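Notas para la charla "Ladrillos, cestas y otras promesas de orden"
Dondbridge, sala pequeña. 48 minutos, preguntas incluidas.
23 de junio de 2025

Arranque

No dar los buenos días dos veces. Empezar directamente con la pregunta: ¿cuántos de los presentes tienen en casa un bote de piezas de construcción revueltas? Esperar a que levanten la mano. Segunda pregunta: ¿cuántos lo han clasificado alguna vez por colores? Tercera: ¿cuánto duró?

Dejar el silencio. Suele haber risas y no hace falta comentarlas.

Decir de entrada de qué lado estoy. Llevo años leyendo guías de orden para mesas de juego y mesas de taller, y me creo más bien poco de lo que dicen. Vengo a repasar lo que se promete y a preguntar quién lo ha comprobado. Si alguien ha venido a que le recomiende un mueble, avisar de que no lo voy a hacer.

Primer bloque: la clasificación por color

El catálogo de Pokeo dedica la primera doble página a esto. Rojos con rojos, amarillos con amarillos, azules con azules. Queda precioso en el estante. Mi objeción es vieja y la repito: quien construye no busca "una pieza roja", busca una pieza que encaje. El color se perdona, la medida no.

Pasar la diapositiva. 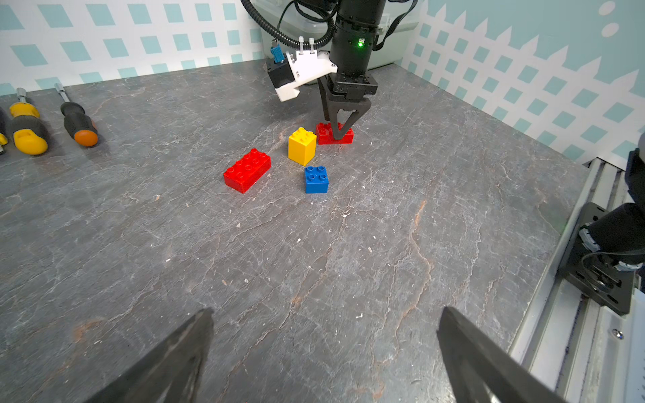 Diapositiva 4. Cuatro ladrillos y tres destornilladores en la misma mesa.

Preguntar a la sala cómo guardarían esto. Casi siempre gana el color, y entonces toca insistir: hay dos rojos, sí, pero lo que manda al construir es que uno tiene ocho tetones y el azul tiene cuatro. El amarillo, además, tiene doble altura. Si lo meto en un cajón de amarillos, ¿qué he ganado? Lo voy a encontrar antes, dirán. Puede ser. Pedir a quien lo diga que explique cómo lo sabe.

Aquí conviene reconocer lo que no sé. No tengo datos sobre tiempos de búsqueda y la gente de Pokeo tampoco los enseña. Les escribí en junio preguntando de dónde salía la frase "encuentra la pieza en la mitad de tiempo". Me contestaron con un código de descuento. (Pausa. No alargar la anécdota, la última vez me comí cuatro minutos.)

Segundo asunto de la misma diapositiva: los destornilladores. Toda guía que se precie dice que herramienta y juguete no comparten superficie. Lo dicen tan tajantes que nadie pregunta el motivo. Con niños pequeños lo entiendo y no discuto. Con adultos, que también montan ladrillos y también aprietan tornillos, la norma me parece heredada de otra mesa. Los mangos están agrupados a un lado, con las varillas apuntando al fondo. A mí eso ya me parece un sistema, aunque no salga en ningún manual.

Si preguntan por la caja translúcida del fondo: la tengo preparada para el tercer bloque, pedir paciencia.

Segundo bloque: los números de la clasificación

Contar la prueba casera. Lote de 1000 piezas mezcladas, comprado de segunda mano. Lo separé entero por medida. Tardé 117 minutos, con la radio puesta y una interrupción para comer algo. Después construí con el lote durante unas semanas, sin disciplina especial, devolviendo las piezas a su sitio cuando me acordaba. Al revisarlo había 248 fuera de su compartimento.

Advertir que esto no demuestra nada. Es un lote, una persona y una mesa. Lo cuento porque es más de lo que ofrecen los catálogos, lo cual debería dar un poco de vergüenza a alguien, y espero que no a mí.

Lo que sí me atrevo a decir: el coste de ordenar se paga entero el primer día y el de mantener no se menciona. Magsi vende un juego de bandejas con una separación para cada medida. La hoja de instrucciones explica cómo llenarlas. De volver a llenarlas, ni una línea.

(Si voy mal de tiempo, saltar lo de Magsi y pasar a las cestas.)

Tercer bloque: cestas, cajas y lo que se ve

Entrar con la promesa de la transparencia. "Si lo ves, lo usas." Es la frase favorita de las guías y vale para cajas translúcidas, para tarros y para malla metálica. Yo tengo dos dudas. La primera, que una caja translúcida deja adivinar bultos, y un bulto gris entre bultos grises no ayuda gran cosa. La segunda, que lo que está siempre a la vista se deja de mirar.

La malla tiene otra pega. Es cómoda, pesa poco, se cuelga donde haga falta y deja pasar el polvo. También deja pasar las piezas pequeñas, según el hueco. Para un rollo de cinta me parece estupenda. Para ladrillos sueltos, depende de lo pequeños que sean, y ningún vendedor pone esa medida en la etiqueta.

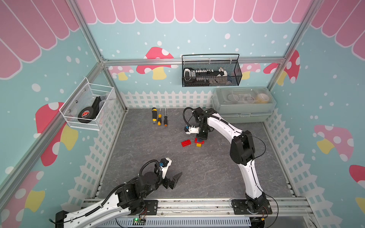 La pregunta que hago siempre es qué acaba dentro de una cesta colgada cuando pasa el primer entusiasmo. Mi respuesta: lo que no tenía sitio. Un aparato alargado con botones o interruptores, una cinta, algo negro apoyado detrás de la cinta. A eso las guías lo llaman "zona de tránsito" y yo lo llamo cesta. No veo el problema. Veo un problema en cobrar por un nombre nuevo.

Dos cestas de malla, una negra y otra blanca. ¿Significa algo el color? Hay un método, el de Jemberg, que asigna el negro a lo eléctrico y el blanco a lo fungible. Lo leí con interés hasta la página donde recomiendan comprar las dos cestas en su tienda.

Sobre la decoración de las paredes. Setas con lunares, vallita blanca, toldo rosa de ondas. Se suele afirmar que un fondo alegre invita a recoger. Me gusta el fondo, me parece simpático, lo pondría en mi casa. De ahí a que recoja más hay un salto que yo no doy. También se afirma lo contrario, que un estampado distrae y que la pared debe ser lisa, con la misma seguridad y las mismas pruebas. Leer las dos citas seguidas, sin cambiar de tono.

Ojo: en Dondbridge siempre hay alguien de decoración infantil entre el público. Ser amable. Pedirle su experiencia y escuchar de verdad - la última vez aprendí más en ese rato que preparando la charla.

Cuarto bloque: qué hago yo

Me lo van a preguntar, mejor adelantarse.

Separo por medida y sin pasar de unos pocos grupos. No separo por color. Las herramientas se quedan en la mesa, en un lateral, con los mangos hacia mí. Lo dudoso va a una cesta y la vacío cuando no cabe más. Compro una caja cuando tengo algo que meter en ella.

No presentarlo como método. Si alguien hace una foto de la diapositiva, decirle que el mes que viene igual lo cambio.

Preguntas probables

Si ordenar por color ayuda a los niños a recoger. Decir que puede que sí: el color es fácil de explicar y recoger es distinto de construir. Es el mejor argumento en contra de mi primer bloque y hay que darlo por bueno.

Si la superficie oscura es mejor que la clara. Una pieza amarilla o roja destaca bien sobre gris oscuro. Una negra, lo dudo. No tengo opinión firme y no inventármela sobre la marcha.

Si merece la pena etiquetar. Contestar con otra pregunta: ¿quién más busca en esa caja? Si la respuesta es que solo uno mismo, que pruebe una temporada sin etiquetas.

Pendiente: bajar el volumen del micro antes de empezar, traer agua, comprobar que la diapositiva 4 se ve desde la última fila. Las hojas para apuntar dudas se dejan en las sillas y se recogen a la salida.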